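Zwischenbericht an die Förderstelle
Projekt Rullum: Ordnung für kleine Dinge im Haushalt
Berichterstatter: Rawiri Tomoana
Stand: 2000-10-25

Sehr geehrte Damen und Herren,

mit diesem Schreiben berichte ich über den Fortschritt seit unserem letzten Bericht vom Januar. Ich bitte um Entschuldigung, wenn manche Ausdrücke nicht ganz richtig sind, die Durchsicht durch einen Muttersprachler war diesmal zeitlich nicht möglich.

1. Stand der Arbeiten

Im Antrag haben wir geschrieben, dass wir Ständer und Ablagen für Schmuck, Schlüssel und andere kleine Gegenstände vergleichen wollen. Es geht um die Frage, welche Form im Alltag gern benutzt wird und welche nach kurzer Zeit nur noch Staub sammelt. Von den 28 geplanten Haushaltsbesuchen in Destmont sind jetzt 10 durchgeführt. Das ist weniger, als im Zeitplan steht. Der Grund liegt hauptsächlich in der späten Lieferung der Ständer durch die Firma Ellery, die drei Wochen nach dem vereinbarten Termin gekommen ist.

Die Modelle aus der Reihe Enari sind vollständig vorhanden. Wir verwenden sie sowohl bei den Besuchen als auch bei den Übungen in unserem Arbeitsraum. Für die Übungen legen wir eine Holzplatte auf den Teppichboden, damit der Ständer gerade steht und nichts unter die Möbel rollt.

2. Aufhängen und Abnehmen

Den größten Teil der Zeit haben wir mit dem Aufhängen verbracht. Der Ständer in T-Form hat am Fuß eine Schale mit niedrigem Rand. An die Querstange kommen die Sachen, die man jeden Tag braucht, und in die Schale kommt alles, was keine Schlaufe hat. Diese Aufteilung wurde von den meisten Haushalten ohne Erklärung verstanden.
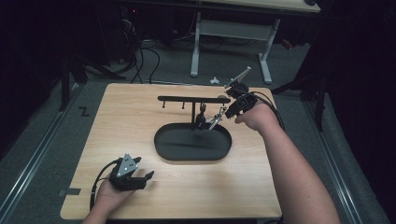 Schwarzer T-Ständer mit ovaler Schale; an der rechten Seite der Stange hängen ein kleiner Gegenstand an einer dünnen Schlaufe und ein silberfarbenes Teil aus Metall.

Schwieriger ist die Reihenfolge. Wenn zwei Stücke dicht nebeneinander hängen, muss man beim Abnehmen das eine festhalten, sonst verhakt es sich mit dem anderen. Besonders Teile mit dünnen Drähten sind hier empfindlich. Wir empfehlen deshalb in der Anleitung, solche Teile ganz außen aufzuhängen und den Platz daneben frei zu lassen. In zwei Haushalten wurde dieser Rat schon ausprobiert und positiv bewertet. Ein dritter Haushalt fand ihn unpraktisch, weil dort einfach zu viele Ketten vorhanden sind.

Zur Schale gibt es unterschiedliche Meinungen. Der niedrige Rand ist gut, wenn man einen Ring herausnehmen möchte. Bei Münzen ist er nach Meinung mehrerer Teilnehmer zu niedrig. Auch wurde bemerkt, dass schwarze Gegenstände in einer schwarzen Schale am Abend schlecht zu finden sind. Wir haben bei Ellery nach einer hellen Ausführung gefragt und warten noch auf Antwort.

3. Ausgaben

Die Kosten für Material liegen im bewilligten Rahmen. Bei den Fahrtkosten haben wir bis jetzt weniger ausgegeben als geplant, das hängt natürlich mit den fehlenden Besuchen zusammen. Ich bitte darum, dass wir diesen Betrag in den nächsten Abschnitt übertragen dürfen. Die Belege liegen in Kopie bei.

4. Nächste Schritte

Die restlichen Besuche sollen bis zum Ende des Winters stattfinden. Danach wird die Anleitung überarbeitet, diesmal mit kürzeren Sätzen und größerer Schrift, was vor allem die älteren Teilnehmer gewünscht haben. Den Fragebogen kürzen wir ebenfalls, denn die Fragen zur Farbe wurden oft nicht ausgefüllt.

Für Rückfragen stehe ich gern zur Verfügung.

Mit freundlichen Grüßen
Rawiri Tomoana

Anlagen: Kopien der Belege, Fragebogen (bisherige Fassung), Liste der Modelle Enari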